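Skalidus Surface Sealer, 400 ml

Water-based sealer for matte stone and tile grout. Supplied ready to use; do not dilute.

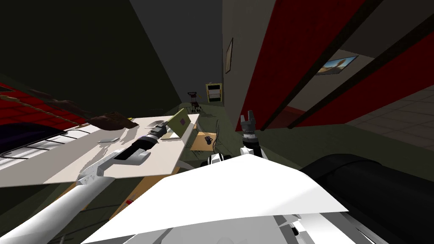

Table and laptop, narrow room.

Apply 2 thin coats with a lint-free pad. Allow 50 minutes between coats. 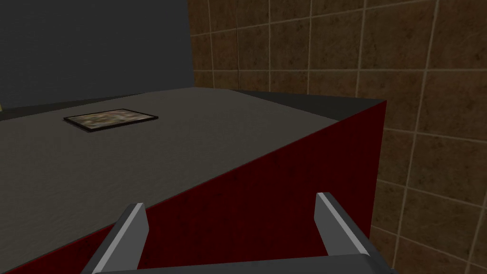

Henao, Product Editor, Trornville

Suited to gray matte tops. Do not apply to painted or varnished fronts. Wipe off excess before it dries.
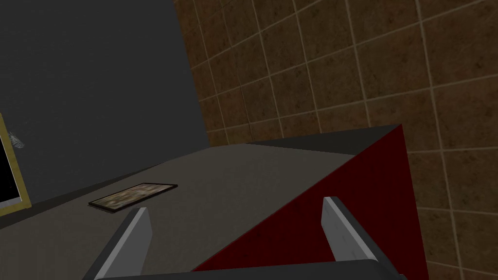 Gray countertop and brown square tile with light grout.

Finish: clear, no gloss
Storage: upright, above freezing
Applicator: Clomaleo pad, sold separately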